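Why the Zodiac Has Twelve Signs and the Sky Has Thirteen

Astrology and astronomy use some of the same words, and this causes confusion. "Aries" can mean a group of stars. It can also mean a sign in a horoscope. These are different things, and this page explains how they came apart.
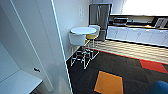
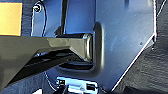

Start with the Sun. Earth travels around it once a year. As Earth moves, the Sun appears to pass in front of different stars. You cannot see those stars in the daytime, but they are still there. The path the Sun seems to follow is called the ecliptic (say "ee-KLIP-tick").

A constellation is an area of sky with a name. The ecliptic runs through 13 of them. Twelve have names you may know from horoscopes, such as Leo and Pisces. The thirteenth is Ophiuchus, the Serpent Bearer (say "off-ee-YOO-kuss").

What is a sign?

More than two thousand years ago, sky watchers in Babylon divided the ecliptic into 12 equal parts. A full circle has 360 degrees, so each part is 30 degrees wide. Each part was named after a constellation near it. These parts are the signs.

Signs are all the same size. Constellations are not. Virgo is wide, and the Sun takes more than six weeks to cross it. Scorpius is crossed in about a week. Ophiuchus was left out because the system used 12 parts, which matched the 12 months of the Babylonian calendar.

Why the dates moved

Earth spins like a top, and like a top it wobbles. The wobble is very slow. One full turn takes nearly 26,000 years. Astronomers call it precession.

Most horoscopes in the United States and Europe begin the sign of Aries at the March equinox, when day and night are close to the same length. Because of precession, the Sun is now in front of the constellation Pisces on that date. Some astrologers, including many in India, adjust their dates for the wobble — by close to 24 degrees at present. A person can therefore have one sign in one system and a different sign in the other.

Does a sign describe a person?

Scientists have tested this many times and have not found that birth signs predict what people are like. Horoscopes are old, and many people enjoy reading them. The positions of the Sun and stars can be measured. The meanings were added by people.

Try it

Put a lamp in the middle of a room. Tape 12 sheets of paper around the walls, each with the name of a sign. Walk slowly around the lamp, always facing it, and read the sheet behind it. You are Earth, and the lamp is the Sun. One trip around is one year.

Words to know

Ecliptic — the path the Sun appears to follow among the stars.
Equinox — one of two times a year when day and night are nearly equal.
Precession — the slow wobble of Earth's axis.

Text: Annelore Weidemann. Checked by Ramesh Dubey.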